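Has anyone reproduced the "two-stage tolerance" result for flower-in-vase tasks?

Posted by Ristside

Hi all! I've been trying to reproduce the result from the Umness write-up that went around in March, the one where you score a two-arm policy separately on the grasp and on the insertion instead of one pass/fail at the end. We have 807 demos, trained the same way as far as I can tell, and my grasp scores match theirs nicely. Insertion is way off though — they report a gentle drop when you move the cup and mine falls off a cliff at 8 cm. I'm running 40 trials per cup position. Is my scoring wrong, or is there something in their setup I'm missing? One view of my bench, cup at the far position: 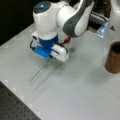 Answers

Kwan

Your scoring sounds fine to me. I'd look at the demos before the policy. When I tried this, nearly all my teleop data had the cup within a hand's width of the same spot, so "moved the cup" really meant "left the training data." Plot the cup positions from your demos over your test positions and see if the cliff lines up with the edge of the cloud. Mine did, almost exactly. Also, are you feeding both wrist cameras or just one? I got a big change from that and the write-up is vague about it.

Gimness

Agree with Kwan on the plot, but I think there's a second thing going on (I lost about two weeks to this, so learn from my pain!). Can you put up a view from the other side too? Ours looks like this with a tulip:
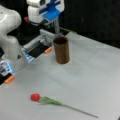 The grasp/insertion split only makes sense if you also log where on the stem the grasp happened. Both stages share that number, and the write-up folds it into "grasp success" and moves on. A tulip like ours has a heavy-looking bloom at one end and a long skinny stem, with the leaves bunched up near the flower, so a grab up by the leaves and a grab way down the stem both count as a pass. Then the insertion stage gets two totally different problems, and a tall, narrow cup doesn't forgive much. I binned my trials by grasp point and the cliff turned into two ordinary slopes. Try it before you retrain anything — it's just a relabeling job on rollouts you already have.

Ristside

Thank you both! Plotted the cup positions and yep, the far spot is right on the edge of my data. Doing the grasp point labels next, and I'll post the numbers in this thread.

Contact us | Copyright, all posts belong to their authors | Back to top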